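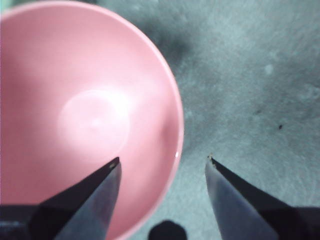

Tips for building a small gripper arm at home
Workshop notes, updated 27 Feb 2023

I build my arm in the Closholm shared workshop and partly in my own kitchen, and I wrote these tips for other members who want to start one. English is my second language, so please forgive me if some tool has the wrong name. The arm is my third one. The first two are now spare parts in a drawer.

Before you buy anything

Decide what the arm must pick up. This sounds too simple, but the whole build depends on it. My arm should take light kitchen things: bowls, cups, sponges, a spoon. For this you need a wide opening and not much force. If you want to lift a full bottle, you need other motors and a much heavier base, and then it is a different project.

Ask in the workshop before you order. On the Nwosu shelf (the one with the yellow labels) we keep servos, brackets and bearings which people gave away. I found nine good servos there in January and I had to buy only the wrist one.

The base

Screw the base down. Clamps are fine for the first evening, but they work themselves loose when the arm goes quickly from side to side. I use a thick board with four bolts, and under the board a sheet of rubber from an old car mat. The rubber takes away most of the noise, and my neighbors downstairs are happier.

Leave a free space of one arm length on every side, plus a hand. Write this circle on the floor with masking tape. Chalk also works, but you will carry it through the whole apartment on your socks.

The fingers

Pointed fingers are good for thin edges, such as the rim of a bowl or the handle of a cup. Flat fingers are better for boxes. I would start with pointed ones, because you can always put a flat cap over them later.

Break the sharp corners with a fine file before the first test. Plastic dishes scratch very easily, and a scratch in a bowl never washes clean again.

For more grip, put a small piece of bicycle tube on the inside of each tip. Use contact glue, wait the full time that is written on the tube, and press it overnight with a clothespin. Hot glue holds one afternoon.

Wipe the tips with alcohol before every session. Old glue and dust collect there, and then the grip is different each time and you search for a mistake in the program which does not exist.

Picking up a bowl

It is best to take a bowl by the rim, with one finger inside and one finger outside. Come down straight from above with the gap over the rim, stop, look, and only then close. If you come from the side, the bowl slides away from you.

Close slowly. In my program the closing speed is 9 percent, and I raise it only when the path is good. For the position, my open value is 3000 and my closed value for a thin plastic rim is 263. Your numbers will be other ones, so write them down on paper near the arm. I lost mine twice together with the laptop battery.

Choose a bowl in a color which is far from the color of your floor. The camera finds the edge of it much easier. White on light tile gave me two bad weeks.

Turn off the lamp directly over the bowl. Smooth plastic gives back a bright round spot, and the program may take this spot for an object. A lamp from the side, with baking paper in front of it (not touching the bulb!), makes softer light.

Cables

Make one loose loop at each joint and fix the cable before and after the loop. Then move every joint by hand to its end, with the power off, and watch if something pulls. Do not use the thin cable ties. The wide hook-and-loop strips can be opened again, and you will open them many times.

Keep the motor power and the camera cable apart as far as you can. When my picture had stripes, this was the cause – I had wrapped them together because it looked nice.

Safety at home

Put the switch for the power where your other hand is. Not on the arm side, and not behind the laptop.

Long hair tied, sleeves up, no scarf. Children and cats in another room when the motors have power. Also when the arm is standing still.

Bowls and cups which you used for testing should not go back to the kitchen shelf. I mark mine with a dot of paint on the bottom.

Cleaning and storing

Sweep the floor before you start. One crumb under a bowl is enough to make it rock. After the work, fold the arm to its rest position, take the plug out and cover it with an old pillowcase.

Grease for the joints: very little, on a toothpick. If you see it from outside, it is too much.

The drawings for the base board and for the fingers are in the Kenora folder on the workshop computer. Please save your changes under a new name and leave my file how it is. The small bolts for the wrist are finished again – I put them on the shopping list by the door.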